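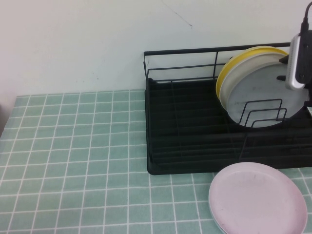
Why does bread go stale faster in the fridge than on the counter?

Cold speeds up the change in the starch. When a loaf is baked the starch takes up water and goes soft, and as it cools the starch slowly firms up again. That firming happens fastest a little above freezing, so the fridge is the worst place for a loaf you want to eat tomorrow. The freezer is fine, if you get the loaf in there while it is still fresh.

I start with that question every time, so leave a gap before the answer. Let people argue. Someone will say the bread dries out. Tell them that drying is part of it, but a loaf sealed in a bag will still go firm with hardly any water lost.

My name and the name of the bakery go here, then straight on. The talk is called Keeping Bread, and it is for people who bake at home or buy a decent loaf and throw half of it away.

Part one. What stale means

Three things get called stale and they are worth keeping apart. The crumb goes firm. The crust goes soft, as water moves out from the middle of the loaf. The smell fades. Mould is something else and gets its own part later.

Pass the two slices round now, one from this morning and one from yesterday. Ask people to press, then smell, then eat. Most will notice the smell last.

Toasting brings a firm slice back for a while. Heat loosens the starch again and it stays loose as long as the slice is warm. The same goes for putting a whole loaf in the oven. At Kondodis we ran yesterday's tin loaves under the tap for a second and gave them 9 minutes at 200 degrees, and the staff ate those by choice. Say clearly that this works once. Do it a second time and you get a rusk.

If someone asks about the microwave: it softens the slice and then it goes tough as it cools. Eat it at once or don't bother.

Part two. Where to keep it

Go through these at an easy pace, one sentence or two on each.

Paper bag. Keeps the crust good for the first day. The crumb dries after that.

Plastic bag. Keeps the crumb soft and ruins the crust. Fine for sandwich bread. Never put a warm loaf in plastic, the damp collects inside and mould follows.

Bread bin. Somewhere between the two. Wipe it out with vinegar now and then and let it dry with the lid off. Old crumbs in the corners are where the mould comes from.

Cut side down on a board. Good for a big round loaf with a thick crust, up to two days. Adoración Nieto taught me this and I still do it at home.

Cloth bag. People like them. They behave much as paper does, and they need washing more often than they get it.

Freezer. Slice first, bag it, press the air out, and take out what you need. Toast from frozen. Aim to use it within a month or so – it stays safe for longer but starts to taste of the freezer.

Part three. Which loaves last

Long-fermented sourdough keeps better than a quick white loaf, and the acid in it holds mould back. Rye keeps best of all. The Ramilcombe rye is better on its third day than on its first and I will not sell it on the day it is baked. Fat helps, so milk bread and brioche stay soft longer. A baguette is for the day you buy it. Laurier Girard used to say for the hour, and he was strict about it.

Potato or cooked porridge in the dough also helps, by holding more water. If there are home bakers in the room, give them the porridge method from the handout: cook the oats, let them cool fully, add them after the first mix. Don't go into percentages unless asked. Last time this ate up the whole second half.

Part four. Mould

Keep this short. If there is mould on one slice, throw the loaf away. Cutting off the green bit is not enough with bread, as it spreads through a soft crumb further than you can see. Don't sniff it to check.

Part five. Using it up

Breadcrumbs: dry the slices in a low oven, blitz, keep in a jar. Fresh crumbs go in the freezer. Then bread soup, bread and butter pudding, and croutons done in a pan with oil and garlic. Gemechu Beyene's tomato and bread salad is on the back of the handout. It wants bread that is properly hard – two days old at least.

Questions. The likely ones are gluten-free loaves (freeze them sliced on the day, they go hard very quickly), part-baked rolls, and whether an apple in the bread bin does any good. My view on the apple is that it adds damp and I would leave it out.

Handouts are by the door. Collect the bread knives before people get up to leave.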